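Section 4: Setting up your first pond dip

By now you should have your Plendell dipping kit unpacked and the handle screwed together (Section 3). Now for the fun part! A healthy pond holds far more life than you'd guess from the bank, and the steps below will help you find it, get a good look at it and put every last wriggling thing back where it came from.

The routine was worked out by Ingrid Esposito and Ching-wen Poon over several seasons at Blackwood, and it works just as well for a garden pond as for a village one.

Before you start

Ask permission from whoever owns the pond. Check that your net, boots and trays are clean and completely dry, particularly if they have been in other water lately. Invasive plants such as New Zealand pygmyweed can travel on a scrap of stem no longer than a fingernail.

CAUTION: Never dip alone, and keep children within arm's reach of an adult at the water's edge. Kneel or sit to dip. Cover any cuts with waterproof plasters.

4.1 Preparing the tray

1. Find a flat spot in the shade, two or three paces back from the water. Trays in full sun heat up very quickly.

2. Fill the white tray with pond water to the lower line. Tap water won't do, as the chlorine in it can harm small animals.

3. Fill the two viewing pots as well, and stand them beside the tray.

4. Put the spoon, the paintbrush and the hand lens where you can reach them with wet hands. If you are using a table, wipe it down first and leave one side free for the record sheet.

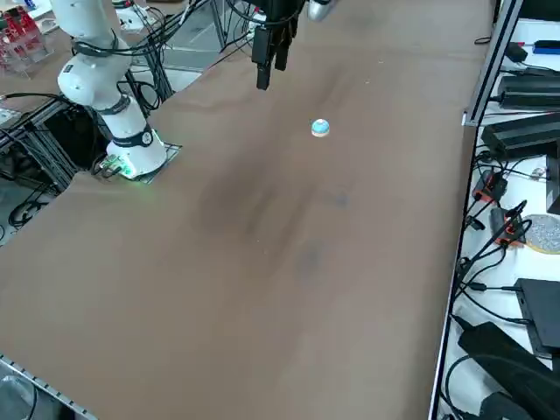
4.2 Taking a sample

1. Stand still for a minute and look before the net goes in. Pond skaters and whirligig beetles will be on the surface, and in summer there may be damselflies on the reeds.

2. Lower the net gently and sweep it through the water in a figure of eight. Keep it moving so that nothing swims back out.

3. Sweep close to plants, but not through them. The edges of water mint and hornwort are wonderful places for mayfly larvae.

4. Lift the net, let it drain for a moment over the pond, then turn it inside out in the tray. Swish it until it comes clean.

5. Wait! The tray will look like nothing but brown soup at first. Give it two minutes to settle and then watch the bottom — bits of "leaf" will start walking about, and those are your caddisfly larvae.

Note: Avoid scooping up mud. It clouds the tray, and the animals in it are easily crushed. If you do bring up a netful, tip it straight back and try again a little higher.

4.3 Looking and naming

1. Use the spoon to move one animal at a time into a viewing pot. Very small ones can be lifted on the tip of the wet paintbrush.

2. Keep hunters apart from everything else. Great diving beetle larvae, dragonfly nymphs and water boatmen will happily eat the rest of your catch while you are looking up its name.

3. Start with the legs. No legs points you to worms, leeches, snails and fly larvae. Six legs means an insect, and eight will usually be a water mite or a spider. The folding key in your kit follows the same order.

4. Next look at the tail end. Three feathery tails suggest a damselfly nymph, and three thin ones a mayfly. A dragonfly nymph is stouter and has short spines instead.

5. Write down what you find on the record sheet, along with the weather and the part of the pond you dipped. "Beetle, small, shiny" is a perfectly good record if the key defeats you. 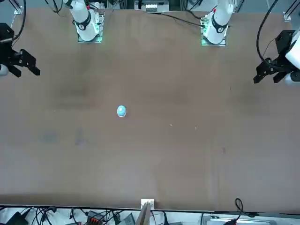
Table top, blue and white object left of centre.

CAUTION: Newts and their larvae may turn up in spring and summer. Don't handle them. Great crested newts are protected by law, so if you think you have one, lower the tray into the water straight away and let it swim off.

4.4 Putting everything back

1. Return your catch within 20 minutes, or sooner on a warm day.

2. Hold the tray at the surface and tilt it slowly. Pouring from a height can injure soft-bodied animals.

3. Check the corners of the tray and the seams of the net. Leeches and flat snails cling on, so rinse them off in the same pond.

4. Wash your hands with soap before you eat anything.

5. At home, rinse the net and tray in tap water over grass, well away from any drain or stream, and hang the net up until it is bone dry.

4.5 Sending in your records

Shoshana Kapoor looks after the Felton pond survey, which now has 2,542 records from 13 parishes and would love to pass 3,000. Single visits are welcome, and so are ponds where you found very little. Fill in one sheet per pond and post it using the address on the back.

If you'd like to keep dipping through the winter, go on to Section 5, which covers cold-weather visits and what to do about ice.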